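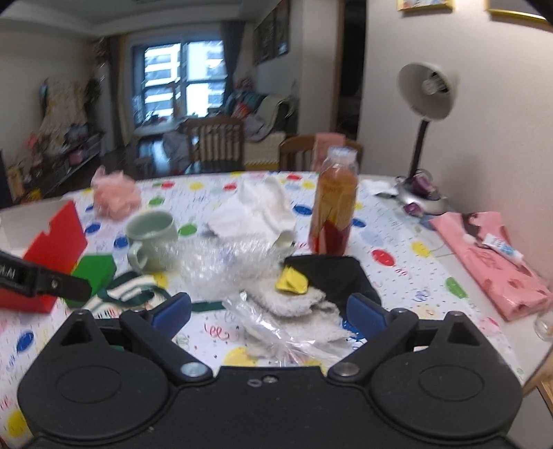
A full table, with the blue fingers open over the plastic bag

Home > Workshop > Tips > Software > Tidying Up

Several of you wrote in after the February page to ask how we get the planning software to cope with an ordinary household table, mugs and bags and all, so I've put the kettle on and will try to set down what has worked for us. I'm no programmer by training — Lino Palumbo does the hard sums — but I do look after the settings, and most of the trouble turns up there.

Start with the clear things. Bubble wrap, a plastic bag and a drinking glass will upset the depth reading more than anything else you own, as the software tends to see straight through to the tablecloth. In Ekorik we keep a separate list called "see-through" and give everything on it a wider margin, 34 millimetres in our case. It makes the planner a bit timid near the glass, and I much prefer a timid planner to a wet floor.

Then there's the cloth itself. We're very fond of a spotted tablecloth in this house, but a bright round dot can look awfully like the lid of something. Don't be tempted to swap it for a plain one! Turn up the smallest height the program will accept as an object, a little at a time, until the dots drop out of the list and your thinnest real item stays in. Write the number on a bit of tape and stick it to the monitor. I have lost ours twice.

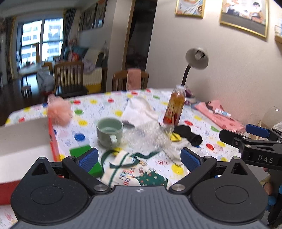
Soft things want a different sort of plan altogether. A mug has a handle and a rim and will keep its shape while the planner thinks, but a sock or an apron with long ribbons has no proper edges, and if you ask for a grasp at the middle you may well get the ribbon too. Giorgia Sartori's trick, which I pass on gladly, is to ask for the highest fold and nothing cleverer than that. She also sets a limit of 4 tries on each item before the program moves along to the next one and comes back later.

With two grippers, give each its own half of the table in the settings and a narrow strip in the middle that only one may enter at a time. Nornosby calls this a "shared zone" and hides it under Advanced, Timing, where I'd never have looked.

A last word about saving. Keep every run, even the silly ones, and name the folder after what was on the table. We have 510 of them now, and when Lino changes the planner he plays the old ones back overnight to see which plans come out differently. The 26 with bubble wrap in them get looked at first, usually over toast.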